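Teaching a Small Robot Arm by Hand: Workshop Tips

Reading time: 3 minutes
Print | E-mail

These tips cover a small printed arm that learns pick-and-place from demonstrations, where you drive it with a leader arm and it records what you do. They come from bench notes kept by Ľubica Říha at the Prircombe workshop.

Clamp first. Put the base on the back edge of the table and tighten the C-clamp until you can push the upper arm sideways and the base stays put. Check it again after every 26 demonstrations. If the base creeps, the early recordings and the late ones no longer agree, and you will have to throw one set out.

Give the cables slack. The wrist servo needs a loop long enough for the full swing of the arm. Move the arm by hand to each corner of the work area with the power off and watch for a cable that pulls tight. Tape works for a day or two. Cable ties last longer, but leave them loose at the joints.

Pick soft objects to start. Bean bags are forgiving - they don't roll, and a bad grip won't crack anything. Use several colors so you can name the one you want in the task label.
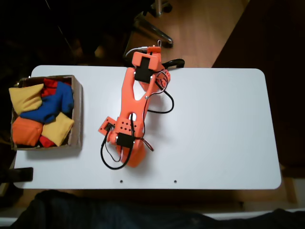

Arm clamped to the back edge, box of bean bags toward the left end of the table.

Mark where the box goes. A pencil line along two sides is enough. Once the basic task works, start shifting the box a little between runs so the arm doesn't learn one fixed spot.

Write down the task in one sentence before you record. "Take the blue bag out of the box and set it on the table" is fine. If you change your mind halfway through, start a new set.

Move slowly and don't stop. Long pauses get learned along with everything else. If you need to think, end the recording and delete it. Keep each one under 40 seconds.

Come down on a bag from above. With a full box there isn't much room for the fingers at the sides. Open the gripper wide, lower it, close, wait a beat, then lift straight up before you swing over.

Keep some of your fumbles. A missed grab followed by a clean second try is worth saving. A dropped bag that you gave up on is not.

Plan on 90 good demonstrations for one simple task. We did our first set in August and tried to get by with fewer. The arm reached for the bags well enough but closed too early.

Feel the servos when you take a break. If one is too warm to keep a finger on, switch off and let it cool. The wrist and gripper get the most work.

Back up at the end of each session. Name the folder with the task and the person driving, as two people rarely move the arm the same way.

Last updated: 21 February 2025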